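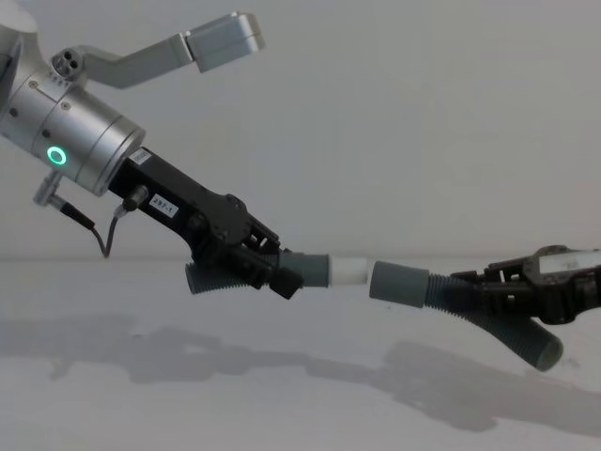
Clikcombe's spring league season gets going next month, and if the pre-season matches are anything to go by, supporters are in for a treat. The Ulemdale American Football League has taken on a new club, moved its biggest fixtures to the evening and brought in a set of rule changes that should make for quicker, more open games. The one that has got everybody talking is the opening play. Kick-offs have gone, and so has the coin toss. One player from each side now lines up facing the other across a short gap, like the two hose ends held apart between a pair of robot arms, and on the whistle they go for a ball placed on the turf between them. Whoever comes up with it wins first possession for their team. It is over in a blink and the crowd loves it!

The new club is Furero, who play in orange and train on the school fields at the bottom of the valley. They have come up through the flag football ranks and brought a noisy following with them. Their first proper outing was a friendly against Clikcombe at the Ulemdale ground, and 2521 people came through the gates on a cold night to see it. That is a record for a pre-season match here, beating a mark set when the old stand was still up.

Those who made the trip saw a cracking contest. Clikcombe went ahead early through a long drive that used up most of the first quarter, running the ball again and again behind a big offensive line. Furero did the opposite. They threw on almost every down, went without a huddle and twice caught the home defence still walking back into position. Their quarterback finished with 185 yards passing and two touchdowns, the second of them a lovely high ball into the corner that the receiver had to go up and fetch over a defender's head.

Clikcombe had the last word, though. Trailing by four points with under a minute to play, they went for it on fourth down near the halfway line, made it by the nose of the ball, and scored three plays later on a sweep to the left. It finished 23–21, and both sets of players got a standing ovation on the way off.

The league has held back a few other changes for the season itself. The play clock will be shorter, there will be no extra-point kicks, and a tied match will be settled by each side having one attempt from the ten-yard line – no second overtime, no shared points. Coaches are already arguing about whether to run or pass in that spot, and it will be great fun finding out who is right.

Clikcombe and Furero meet again in the opening round, this time with points on the table. The ground holds 3000 with the grass bank open, and the club expects to need every bit of it. Kick-off – they are still calling it that – is at 7.30pm, with gates open from 6pm. Under-12s get in free with an adult, and the flag teams will play a short exhibition at half-time.

Last updated: 4.15pm

Filed under: Local Sport, American Football, Ulemdale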